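Home | About | Newsroom | Programs | Contact

Dursun Recreation League Opens Registration for Expanded Winter Basketball Season
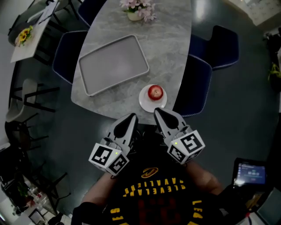

A black Cleveland Cavaliers jersey with yellow lettering.

CLIDADEL — January 3, 2018 — The Dursun Recreation League today opened registration for its winter adult basketball season. The league has room for 925 players this year, up from 657 last winter, and will add a second gym to handle the larger schedule.

Games will be played on weeknights at the Dedton Fieldhouse and, for the first time, at the former Clidadel Middle School gym. The school gym reopened in September after work on its floor and heating system. It has one full court and seating along the north wall.

"We had a waiting list in every division last year," said Eylül Sönmez, league director. "The second gym gives us enough court time to take those teams — and we can stop starting games at ten at night."

Players may register alone or as part of a team. Those who sign up alone will be placed on a roster by the league office. Divisions are open, over 35, over 50 and beginner. The beginner division is new and will play shorter games with a running clock.

The registration fee covers referees, gym time and a numbered team shirt. Players who have their own basketball jerseys may wear them at open gym and practice, but league shirts are required for games.

Vevorex, a Clidadel sporting goods distributor, is the season sponsor and is paying for new scoreboards at both sites.

"A lot of our employees play in this league," said Matvii Ostapchuk, operations manager at Vevorex. "The old scoreboard at Dedton had 2 digits that didn't light up."

Registration forms are available at the Dedton Fieldhouse front desk and on the league website. Team captains should turn in rosters together with payment.

About the Dursun Recreation League
Founded in 2000, the league runs adult basketball, volleyball and softball in Clidadel and nearby towns.

Recent News
Fieldhouse Holiday Hours
Referee Training Dates Set
Fall Volleyball Final Standings
Softball Field Lights Approved

This site uses cookies. By continuing to browse, you agree to our use of cookies.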